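Fendmont Weekly > Opinion > At Home

Print this article | E-mail this article

Fold it on the table
Aug 14, 2018

I have stopped folding laundry on the bed. A mattress gives under your hands, and the pile ends up on the floor at bedtime. The kitchen table is a better place for it, and I think most households in Fendmont would agree if they tried it for a week.

A table is hard and flat, so a crease goes where you press it. White things show this best. On bedding they disappear, but against brown wood you can see every edge. 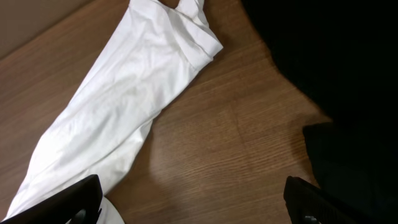
White cloth on the wood, with a fold near one end.

The usual objection is that people eat there. So wipe it first. It takes less time than making the bed again. My sister-in-law paid 600 dollars for a folding station from Hervieu, and it holds up to 11 shirts. It is a nice piece of furniture – but she already owned a table.

I would also argue against doing it fast. Shake the piece out, lay it down loosely, find a straight edge and work from there.

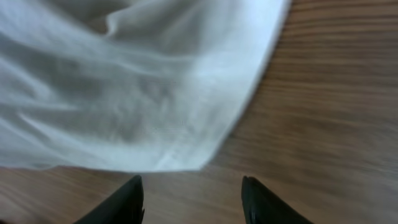 A straight edge to start from.

None of this needs a special board or a class. The community center on Flereson Street is offering one in September. I would put the money toward a new set of towels.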